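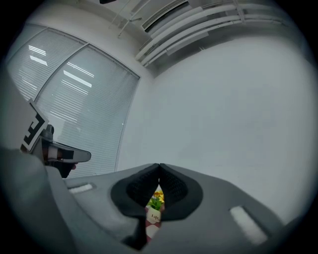 Artificial Potted Plants: Questions We Get, Answered

Flenanholm Home Goods Resale and Advice
Last revised 2018-07-25

We sell secondhand household things and a fair number of them are fake plants. We are not in love with fake plants. They fill a spot, some of them look decent, and a lot of what gets said about them on packaging is nonsense. The answers below are what we tell people at the counter.

Do they really need no care?

No. They need no water. Dust is another matter. A plant with small petals and a lot of leaves has more surface to collect it than the shelf it stands on, and a bright green leaf shows gray quickly. If you dislike dusting, a fake plant is a strange thing to buy.

How do I clean one?

Take it outside and use a soft, dry paintbrush, top to bottom. A hair dryer on the cool setting will get into the spots a brush can't reach. If the dust has gone sticky, which happens in kitchens, wipe the leaves one at a time with a damp cloth and a drop of dish soap. Test one leaf at the back first. Color can come off on the cloth, especially from yellow and red fabric petals.

Can I put the whole thing in the sink?

You can if the stem comes out of the pot and you know what the base is made of. Plenty of small ones are pushed into foam or set in plaster, and either can hold water for days. We have had plants handed in that smelled like a basement for exactly that reason. Printed pots don't like soaking much either.

What about the cleaning sprays sold for silk plants?

We bought one called Jasitgate because customers kept asking. It made the leaves shiny. So does a damp cloth, until it dries. We tried the spray on one half of a plant and a wrung-out cloth on the other and left it on the counter, and by February we couldn't tell which side was which. Save your money.

Will the colors fade?

Yes, near a window. Any label that says "fade resistant" leaves you to guess how resistant and for how long. Yellows tend to go pale and greens can drift toward blue. Turning the pot now and then evens it out but doesn't stop it. We would keep a small plant off a sunny sill altogether.

Are they better for the environment than real ones?

We doubt it, and we'd be suspicious of anyone who gives you a firm number. The useful question is whether you will keep it. A fake plant that stays on a bathroom shelf for 20 years is one thing. One that goes in the trash when the season changes is another. Most can't go in curbside recycling, as the wire, fabric and plastic are all stuck together. Buying used at least means it was already made.

Do fake flowers clean the air?

No.

Why do so many of the little pots have words on them?

We wish we knew. "Life" is one you'll come across, and it's an odd word to print on the container for something that isn't alive. The serif lettering is usually there to make the pot look like it came from a farmhouse. If you like the plant and can't stand the word, turn the pot to face the wall and see whether the back is plain. Sometimes the print goes all the way around, so look before you pay.

My pot has a red-and-white checkered pattern. What does it go with?

Kitchen things, mostly: dish towels, a bread box, plain white plates. It can look good in a room with white walls, where it is the only pattern and gets noticed. It looks fussy beside a plaid tablecloth or another check in a slightly different red. Decorating articles will tell you to "pick up the accent color" elsewhere in the room. You don't have to pick up anything. One small red-and-white pot can just be one small red-and-white pot.

Can I move the flowers to a different pot?

Often, yes. Pull gently at the base of the stems, never at the flower heads. If they're glued, stop pulling and cut through the filling with an old knife. Set them in the new pot with dry floral foam or clean gravel. Gravel is better for anything top-heavy. We don't recommend hot glue even though every craft page does, because you won't get the plant out again to wash it.

Petals have come off. Is it worth fixing?

Flower heads on cheap stems are often just pushed onto a small peg and will push back on. For a loose petal, use a tiny dot of clear craft glue. If half the petals are missing, cut the bare stems down and let the leaves cover the gap. Don't spend more on glue than you spent on the plant.

Is it true they're good for people with allergies?

There's no pollen in them. There is dust on them, though, and if dust is what bothers you, you haven't gained anything. Scented ones are worse again. Ask before buying used if smoke or perfume is a concern. We can't always tell you what sort of house a piece came from.

Where does a small plant look right?

Somewhere it can be seen from close up, or else grouped with other things of its size. Alone at the far end of a long shelf, a small pot looks lost. A desk, a bedside table and the ledge over a sink are all reasonable. Leave it off the stove side of the kitchen, where grease will get it.

Are the expensive ones more realistic?

Up to a point. Look at the leaves before the flowers. If every leaf is the same size and the same green, it will look fake across the room whatever it costs. We were offered a Forkinance arrangement last winter that had sold new for $308, and the leaves were no better than the ones on our $4 shelf. The box was very nice.

Do you buy artificial plants?

Sometimes. They need to be clean, standing up on their own and in a pot without cracks. We pass on anything with mildew. Seasonal wreaths we almost never take, and please don't leave them by the door.

What does "Nechyporuk tested" mean on your older tags?

It was the name of a supplier's grading scheme. As far as we could work out, somebody looked at the plant and put a sticker on it. We stopped using the tags. If you have one at home it adds nothing to the resale price.

Can I return one if it looks wrong in my house?

Within a week, with the receipt, in the condition you took it. Fake plants come back more than most things we sell. Before buying, put a mug where you plan to stand the plant and live with it for a day or so. If the mug gets in your way, the plant will too.

Who do I ask about something not covered here?

Ayten Çetinkaya answers questions on plants, vases and baskets. Call the shop and ask for extension 2442, or bring the item in. She will tell you if it isn't worth cleaning.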